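The Last Good Shoe Repair Shop in My Zip Code

By Irena Grabowska

I own a pair of brown ankle boots that have outlasted two cars, one marriage and a dog. I bought them with my first real paycheck, back when I thought a real paycheck meant you could spend the whole thing, and I have had them resoled 4 times. My sister says they're ugly. My sister buys new boots every fall, so we don't discuss it.

In April the left heel came off in a parking lot. I was carrying a sheet cake. I got the cake to the car, hobbling like a pirate, and sat there with the heel in my hand trying to remember the name of the repair place I used to go to, the one by the old post office with the neon boot in the window. I looked it up. It's a vape store now. So is the one near the library, or it was, and then it was a place that sold phone cases, and then it was nothing.

That left Krajewska, which is across the river, opens when it feels like it, and doesn't answer the phone. My neighbor swore by them. She also swears by putting onions in her socks, so I went in with low expectations.

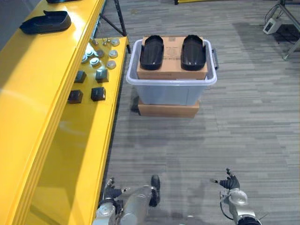

I should say I grew up around this kind of thing. My grandfather fixed everything in our house, including things we would have been happy to throw out. He had a toaster that was older than my mother and he'd rewired it so many times that you had to unplug it to get the toast out. Shoes he did in the basement, with a cast iron last clamped to a stump and a coffee can of little nails. He kept the nails in his mouth while he worked. My grandmother hated that, and I've never seen anyone look so relaxed.

So when I walked into Krajewska and smelled the glue and the polish I got a bit choked up, which is embarrassing when you're holding a heel in a sandwich bag. The woman behind the counter took the boot, bent it in half, looked at the inside, sniffed, and said, "Who did the last sole?" I told her. She made a face I will be thinking about for a long time.

Then she said $81 for both, ready in two weeks, and did I want a rubber half sole on top of the leather. I had no idea. I said yes because she looked like she wanted me to say yes.

Now, $81 is a lot! I stood there doing the math you do. I could get a perfectly fine pair of boots for that, or a pair that would look perfectly fine until Christmas. I've bought those. I had some from Ilevano a few winters back, very cute, with a side zipper and a sole made of something like compressed cereal. The heel wore down to a slant by February. I took them in to be fixed and the man (this was the neon boot place, rest in peace) turned them over and told me there was nothing to attach anything to. The whole bottom was one molded piece, glued on, hollow inside. He could have put a new heel on it the way you could put a new roof on a cardboard box.

That stuck with me, and I've become a real pain in shoe stores since. I turn everything upside down. I look for stitching along the edge. I press my thumb into the toe and flex the sole, and I ask the poor kid working there whether it can be resoled, and the kid says, "Like, after?" Most of the time the answer is no. It's the same story with umbrellas and coffee makers and the wheels on my suitcase, don't get me started on the wheels on my suitcase.
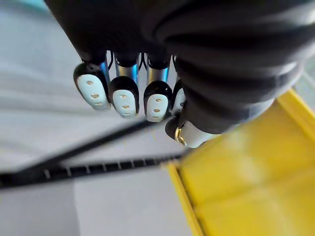

The two weeks turned into five. I called and nobody picked up. I drove over twice and the door was locked, with a note in the window that said BACK SOON in ballpoint pen. I wore my sneakers to a funeral. I'm told this was noticed.

While I waited I started reading about shoe care, which was a mistake, because there are people out there with opinions. There's a forum where grown adults have been fighting for years over whether you should use cream or wax. I read, and I want you to feel this number, more than 1,000 posts in one thread about horsehair brushes. I came out of it owning two brushes, a jar of Skarnanent conditioner that smells like a saddle, and a bottle of Clernix suede cleaner even though I don't own any suede. I was tired. It was on sale.

Some of it did help, though. Cedar shoe trees really are worth it. Newspaper works almost as well if you change it when the boots are soaked. Don't dry leather next to a radiator, which I did for my entire twenties. And let your shoes have a day off now and then. Everybody says this and I always figured it was a trick to sell you a second pair, but mine hold their shape so much better when I give them a rest.

The conditioner goes on thin. I cannot stress this enough. I put it on like frosting the first time, on an old pair of loafers, and they squeaked for a month.

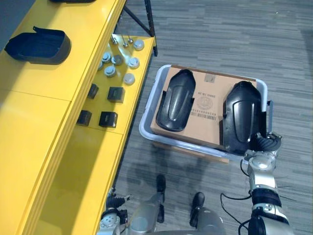

Anyway, the boots. I finally caught the shop open on a rainy afternoon, and there they were on the rack behind her with a paper tag through the laces. She'd done the heels and the half soles, and she had also restitched a seam by the ankle that I hadn't even mentioned and dyed the scuffs on the toe. I asked if there was an extra charge. She said the seam had annoyed her.

I asked how long she'd been at it and she said 30 years, and her mother before that. I asked who was going to take it over. She shrugged and went to find me a bag. There's a nephew, apparently, but he's in insurance.

I've since taken her a purse strap, a belt that needed two more holes (the sheet cake was not the only cake this spring) and my sister's fall boots from last year, which I stole out of her donation pile. Those turned out to be fixable, too. Stitched soles, decent leather, she just never looked. They're a half size too big for me and I wear them with thick socks.

If you want to go, bring cash, bring something to read, and don't bother calling. If the note's in the window, there's a bakery two doors down that does a good poppy seed roll.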